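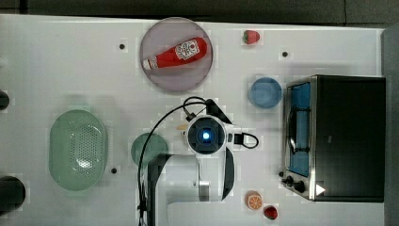

Cluvik Kitchen Play Set – Review

Posted 8/15/19

I have been meaning to write up the Cluvik set for months, ever since it first came into our house in March, and I kept putting it off for the simple reason that it was always in use. There was a banana in the hallway. There was a measuring cup in the bathtub. If a toy gets around like that, I figure it has earned a proper review!

We bought ours from Aguirre, the toy and housewares store, after reading far too many of the 1,747 customer comments on their site (I did not read them all, but I read enough to dream about plastic fruit). It's sold as a mix of pretend food and simple dishes, and you can add pieces one at a time later on. That was the thing that sold me. We already had a toaster oven and some cups and bowls of our own that get pulled into the game, and I wanted something that would play nicely with all of it.

What I like most

The colors. I know that sounds shallow, but so much play food comes in the same screaming primary shades, and these dishes don't. The plate is a soft, grayish purple that I would honestly eat off myself. The colander is mint green, the measuring cup leans a little more toward teal, and the cup is light blue. Set them out on a white table and they look lovely together, and then the food goes on top and everything gets brighter, which seems like the right way around.

The plate is also a good size. A ketchup bottle fits across it on its side, and I mention this only because that is where the ketchup bottle lives at our house. We have had plenty of play plates that would hold two peas and a cracker. This one has a raised rim too, so when a small person carries it across the room at speed, most of the meal arrives.

The strawberries are my favorite of the foods. They're small, with green tops, and they look like strawberries even from across the room. Ours get served with everything. Strawberry and ketchup has been the dinner special for weeks now, and I'm told it is very good.

The colander

I want to give this one its own section. It's oval, with a small handle at each end and holes in the bottom, and it's the piece I would buy again tomorrow if we lost it. Real holes! You can rinse things in it. My two take it out to the yard with the hose and wash the same fruit over and over, and then they carry it back in dripping, one child per handle. It's roomy enough for the peeled banana, which is not a small item with its peel spread out in flaps the way it is.

About that banana – it's pale yellow with a creamy middle, and the flaps make it an awkward shape to store. It won't lie flat in a drawer. It does look great sitting in the colander, so we gave up and keep it there.

The measuring cup

Short handle, round rim, easy for little hands to hold. We use it for dry rice, water, sand and, once, an entire box of cereal. I can't tell you how accurate it is and I have no plans to find out. For scooping it's wonderful, and it has been through the dishwasher more times than some of my real ones.

If your kids are like mine, buy a second. It's the only piece we have had arguments over.
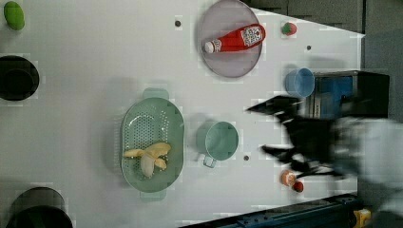 How we set it up

No play kitchen for us, just a long white table. I used to think we needed the whole thing with the shelves and the pretend faucet, and I looked hard at the Clalus one, but it would have eaten half the room. A plain table gives them more space to spread out. The food wanders from one end to the other over the course of an afternoon, there's room to cook and serve at the same time, and cleanup is one sweep of the arm into a bin.

We don't bother sorting it at night. I tried bins with labels for a while and it made the game feel like a chore, so now it's one big bin with the plate on the bottom and everything else piled in.

The toaster oven goes on the table too, with its black top and silver trim and two good chunky knobs. We leave it unplugged for play, and I put the cord away completely before anybody gets near it. Please do the same if you use a real one. The knobs get turned constantly.

A few gripes

Some of the foods could be clearer. There's a round orange and white one that I say is a peach and my youngest says is a slice of orange, and neither of us has given an inch. The green oval one has been a lime, an avocado and (on a slow day) an egg from a dinosaur. The kids don't mind in the least, so take that as you like.

The packaging is too much. Ours came in a box inside a box, with every piece in its own bag, and it took me longer to unwrap than it took them to scatter it all over the floor.

The leaflet in the box is useless as well. It's all drawings of pieces you didn't buy.

And I wish they sold a bowl in the same soft purple as the plate. We use a round blue bowl that goes with it well enough, but a matching one would be on my birthday list. Mine, I mean.

Compared with the others

Before this we had a set from Unau, and it was fine. It had a lot more in it – the box said 225 pieces, counting every last pea – and I think that was the trouble. The kids dumped it out, looked at the heap and walked off. With the Cluvik set they have fewer things and they know every one of them by name. Games go on longer. The same strawberry has been a customer, a patient and the lunch.

The Unau food was also much lighter in the hand and a few pieces split along the edge by the end of the first summer. So far the Cluvik food has been stepped on, chewed and left out in the rain, and I haven't had to throw any of it away.

Would I buy it again?

Yes, and I have, for my sister's kids. I'd get the basic set with the extra measuring cup and skip the carry case, which has a zipper that sticks. If you can only afford one piece, get the colander.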